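The Great Cabinet Clear-Out

Posted by Sabina Zeman, 3 May 2021

Every workplace has a piece of furniture that people stop seeing. Ours is white, has more doors than anyone remembers asking for, and came with the building. In March I asked what was in it and got four different answers, all of them delivered with confidence. One was "paper." One was "I think it's Alvar's." Alvar Bakke said it was not Alvar's.

So we set aside a day and opened it. The people at our Trulleck office have been asking for years where their extension cords went. (We have a theory, and you won't like it.)

A word about the locks. The doors have round keyhole locks and black bar handles, and the keys live on a ring in my desk with 30 others, labeled by somebody who had a private system. "Small, not that one" is my favorite. It opens the small door. I tried "Small" first, naturally, and it fits a padlock we no longer own.

1. The low doors
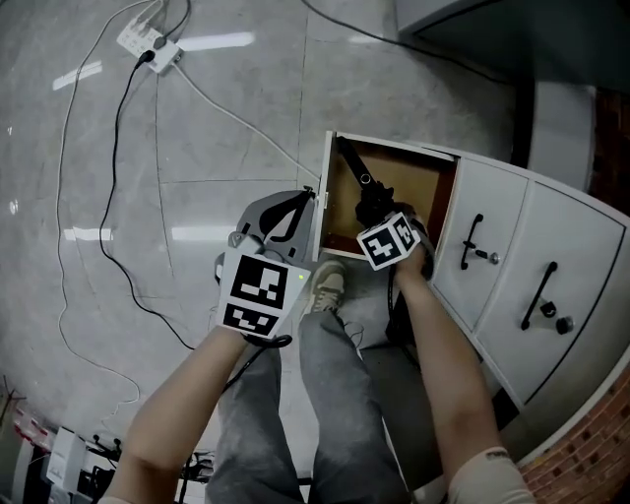 Working on the low doors means getting down to their level, and everybody's knees had opinions by lunch. The inside is lined in light brown wood, much nicer than the outside deserves. Alvar says it's the best-finished interior in the building, and he includes the front office in that.

For the record, here is what the cabinet gave up over the course of the day:

A Grindden catalog that runs to 3416 items, with one page folded down. The page is hinges. We have not bought hinges.

Two left gloves, different sizes.

The manual for a Tunia coffee maker, in excellent condition. The coffee maker left us a long time ago and took its lid with it.

A box of about 3000 cable ties, opened at the wrong end. They have now been moved to a drawer, where they'll be opened at the wrong end again by someone new.

A birthday card for a person named Teoh, signed by everyone and never handed over. If you are Teoh, or know where Teoh went, there's a card for you at my desk. The wishes still stand. The gift certificate inside has run out.

An extension cord. Just one, Trulleck, so please stop writing to me.

The afternoon was slower. The rule was that anything you pulled out, you had to find a home for, and it had a remarkable effect on how much people wanted to pull out. Three of us stood over a jar of washers for a good while – it was the closest thing we'd had to a staff meeting since winter. The washers stayed. They're on the middle shelf now, facing front, as if they'd been invited.

2. Under the big ceiling

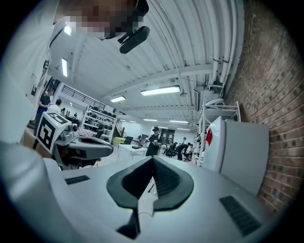
Head down, both hands busy, and a lot of corrugated metal overhead.

I like that ceiling more than I should. It has deep steel beams and a run of white pipes along one side, and it makes every small job feel like an industry. You can be sorting rubber bands under there and feel you ought to have a whistle.

We quit at the end of the day with the cabinet closed, locked and, as far as I can tell, slightly fuller than it was that morning. Alvar had found a home for the contents of his own desk. I've let it go.

New labels are on the key ring. They say what the keys open, and I've had two complaints already. The old ones are in an envelope on the top shelf if anybody wants them for sentimental reasons.

Next up is the closet by the stairs, which hasn't been opened properly in living memory and has a shelf in it rated for 60 pounds. Sign-up sheet is on my door. So far it has my name on it, and Alvar's, in my handwriting.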